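Teaching the two-arm bench to handle a coiled cable

These notes cover recording demonstrations by remote control for the cable task. They assume the arms are already bolted down and calibrated. If they aren't, do the Vumotgate setup page first.

Start with the leader arms in the rest position and the follower arms powered. Open the Woson recorder, make a new task and call it something you'll recognize in August. Leave the rate at the default. Set the episode limit to 2000 steps, enough for a slow operator.

Coil the cable by hand before each episode. Keep the coil loose and let the plugs stick out to the side. Drive the gripper in low, close it on the lower part of the loops and lift straight up.
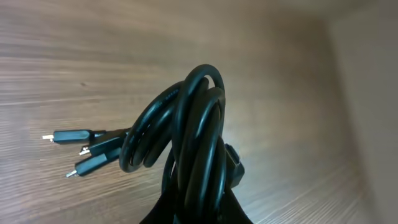
Squeeze until the bundle stops sliding, then stop squeezing. New operators tend to hold the trigger all the way down, and the policy learns to do the same. Sipho Nel trains people on this with a piece of foam before they touch a cable.

Pause for 2 seconds once the cable is up. Then move to the drop point at an even speed. If you fumble the pick, open the gripper, back off and try again in the same episode. Keep those recordings and tag them "retry".

Between episodes, bring both arms back to the same start pose, with the elbows wide and the grippers together over the middle of the table.
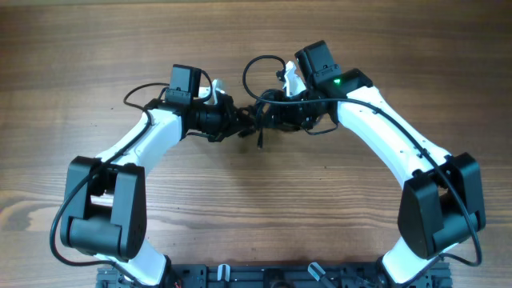 Check the arm cables each time you get there. They need enough slack to clear the elbows through the full range, and a tight one will pull on the wrist during long reaches.

Record 20 episodes, then play a few back before going on. Look for jumps in the joint plots, mostly at the wrist. Arūnas Koppel's Rinditz script will flag the worst ones. Delete any flagged episode and record it over.

Change the coil's position and direction every few episodes. When the set is complete, export it and copy it to the Waweru folder.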